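Is teaching by remote control worth it for small hanging parts?

Posted 4 August 2026 in Shop Automation

We do light assembly, lots of fiddly wire and clip hardware. A salesman from Brovton wants us to buy an arm that "learns from your people." Somebody drives it with a hand controller, it records the moves, and supposedly after 12 demos it can do the job alone. I've heard promises like that before. The job would be picking clips with wire handles off plastic loops on a rail. Has anyone done this for real, and how many demos did it take?

Shaohua Yan

Twelve is a demo-day number. It might cover one clip on one loop with the rail in the same spot every time. Move the rail a little and you're back to driving it yourself. We recorded 1,000 runs on a similar hanging job and I still wouldn't leave it alone over lunch.

Thin shiny wire is the hard part. The wrist camera loses it against a pale wall, and the fingers block the view right when you need it.

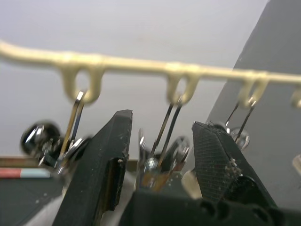 Can I just grab the arm and move it by hand instead of using a controller?

On most small arms you can, and it's easier to learn, but your own hands and sleeves end up in any outside camera's view, so check what the software does with those recordings before you commit to a week of them.

I'd also ask Brovton who drove their demos. A practiced operator makes any arm look smart.

Nesma Abdel Rahman

Disagree with the above, the tech is fine now. My cousin's place has a Mukano and it does everything. Just get more data, like 4,000 runs, and it will figure it out. Didn't need any special training either. Not sure what parts they use it on, I think boxes.

wesum_13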